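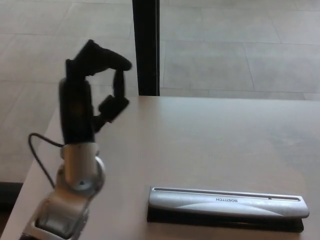
Hole punch and filing - the questions we get asked most

Put together by Aminu Tijani, front office. Ask at the desk if yours isn't covered.

Which punch should I use?

The silver and black Bostitch for anything thin. It lives on the pale table. The big lever one in the post room is for thick stuff, manuals and bound reports with the spine taken off. Please don't swap them about.

How many sheets can I put through at once?

Fewer than you think. If you have to lean on it, take some out. Thick card - one piece at a time. Three small goes is quicker than one big one plus twenty minutes with a screwdriver getting the blades unstuck.

My holes don't line up with the ring binder. Why?

Nearly always the paper wasn't pushed right to the back. Tap the stack square on the table first, long edge down, then slide it in till it stops. If still off, check the binder. We've a box of old four-ring ones from the Skaker job and they don't match anything else in the building.

How do I find the middle of the page?

Fold a scrap sheet in half, pinch the edge, line the pinch up with the middle of the punch. Keep that sheet and use it as your guide for the rest of the stack. Mostafa Hajji draws a pencil line on his, works just as well.

It's jammed. What now?

Don't bang it on the table. Empty the bits out first, a full tray is the usual culprit. Then punch a sheet of greaseproof paper a few times, there's a roll in the kitchen drawer. Still stuck, leave it on my desk with a note saying what you put through it. A note please!! "Broken" isn't a note.

Can I punch through staples?

No. Take them out. Same for paper clips, treasury tags and those sticky plastic tabs.

What about laminated sheets?

Not with a small punch. Put them in a plastic pocket, the pocket already has holes. If it really must be punched, leave a wide plastic border when you trim it and use the lever one.

Where do the paper dots go?

In the general waste, tied in a bag. They blow about and they get into the floor grouting, and then we're all picking them out till Thursday. Not the recycling - too small to be sorted. And no, not for birthday confetti, we've had that conversation.

How many holes do you want, two or four?

2 for everything that stays here. Prostelura like four on the papers that go to them, so do the two in the middle first, then the outer pair. Sasaki files go loose in a wallet, no holes at all.

I've torn a hole. Do I have to print it again?

No. Sticky reinforcement rings, top drawer, packs of 50. Put them on the back of the sheet so they don't cover any writing. If the hole's gone right through to the edge use a strip of clear tape, front and back, then punch again.

Can I punch originals?

Check first. Anything signed goes in a pocket unpunched. We had to ring Tillus in April and ask for a fresh signature on a form becuase somebody put a hole through the old one. They were nice about it. They won't be twice.

How full should a binder be?

Full enough to close without a fight. When the rings start to gap, begin a second one and write 2 on the spine. Pages catch in the gap and rip, that's where half the torn holes come from.

Why are we still doing this on paper?

Because there were 2,803 sheets in the back cupboard at the last tidy and they all have to go somewhere. New things get scanned. Old things get punched and filed, then we can have the cupboard back.

Can I borrow the punch for home?

Overnight is fine, put your name on the list by the kettle. Bring it back empty and put it were you found it.

Contact: front office, ground floor | © Front Office Help Pages | Back to top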